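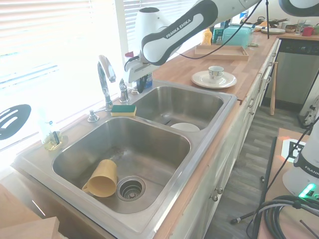

A double-basin sink is worth having only if the basins are unequal. Two equal halves split the width into two spaces, neither of which takes a roasting pan flat. With one large basin and one small, washing goes on the large side and a plate or two can wait on the small side without blocking the drain.

My objection is to how these sinks get used. The small basin becomes storage. A plate goes in after breakfast, a bowl goes on top, and by evening the household is running a single basin and complaining about its size. I cleared ours at 11 every morning for 51 days and the habit held – mostly.

Material matters less than the sales sheets claim. The Dandine showroom quoted me 2366 for a composite model on the grounds that stainless steel stains. It does. Faint brown marks on the bottom of a steel basin are a cleaning matter, and a mild abrasive powder deals with most of them.

The butcher-block counter is the part that deserves the worry. Water sitting along the sink edge gets into end grain and blackens it. I oil ours 2 times a year with Sanel and wipe the rim after each wash. A side sprayer makes this worse, as it drips where it is parked. I would still keep the sprayer. Rinsing a large pan under a fixed spout wets more counter than the drip does.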